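3.2 Objects and Table Setup
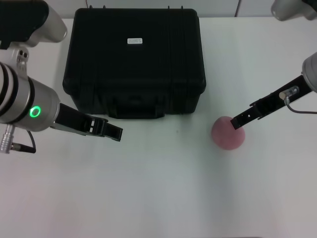 Figure 4. Table layout for the ball and case condition. Black hard-shell case at the back, pink ball right of center, front half of the table left clear.

The second object set pairs one thing that rolls with one thing that does not. The first set (Section 3.1) used only boxes and cups, and reviewers of the April draft asked, fairly, what happens with an item that will not stay where it is put. Hence the ball. Pink, round, slightly mottled surface. Picked from a bin of 30 by Wulan Lumbantobing, who wanted one color that stays readable against a pale table under bad light. Yellow was tried first. Too close to the table in late afternoon, dropped after one session.

The case is the larger item. Black plastic, rounded corners, ribs running vertically down the front face, recessed handle area at the bottom front edge, two small latch tabs at the top edge of the lid. There is a small white label on the lid. We left it on. Removing labels was discussed for all of the objects but the residue looked worse than the label did, and ordinary tables have labeled things on them anyway.

Placement. The case goes near the back of the table, close to the wall, with the ribbed side facing forward. It serves as a fixed landmark: every other position is given relative to it. The ball goes in front of the case and to the right (Figure 4). Nothing goes on the near half of the table. This was a hard rule from the second week on, after Pichit Bunnag noted that raters were treating any near object as "in use" no matter what the instruction sheet said. Clearing the near half fixed most of that, not all. See Table 5.

Why a white table - contrast, mostly. Also shadows. A ball on a dark surface gives almost no visible shadow and raters then disagree on whether it is resting or held slightly up. On white there is a faint one, enough to judge contact by. Agreement on the contact item rose once we moved to the white top, though the rater pool changed in the same week so we do not lean on this too hard.

The table was checked for level before each session with the ball alone: set down, let go, wait 10 seconds. If it moved, shims. The Unby room needed shims nearly every time, the Bresaldale room never. We did not record shim thickness, which we should of done. A slope too small to see may still bias where a rolling item ends up, and any positional result from Unby should be read with that in mind.

Size difference. The case is much bigger than the ball and this was intended. Small items next to big ones tend to get described by the big one ("the ball by the case") and hardly ever the other way round. Of the 289 descriptions collected for this set, 80 named the case first even when the ball was the item being asked about. Rattana Yensuk coded all of them, Yaowalak Suwannarat coded a second pass on the first half. Disagreements were settled by talking it over, no third coder.

Naming. We did not give raters words for either item. "Case", "box", "toolbox" and "suitcase" all turned up for the black one and were merged at coding. "Ball" was nearly universal for the other. Color was mentioned more often for the ball than for the case - expected, as there is little else to say about it. The ribbing was mentioned rarely and the label hardly at all, though two raters asked what it said.

One limit. The case stayed shut thoughout. We never tested whether an open lid changes how people talk about the space around it, and containers seem the obvious place for such an effect. Pichit Rungrueang is running that version now with the same table and the same ball. Results for the closed case only are given in Section 4.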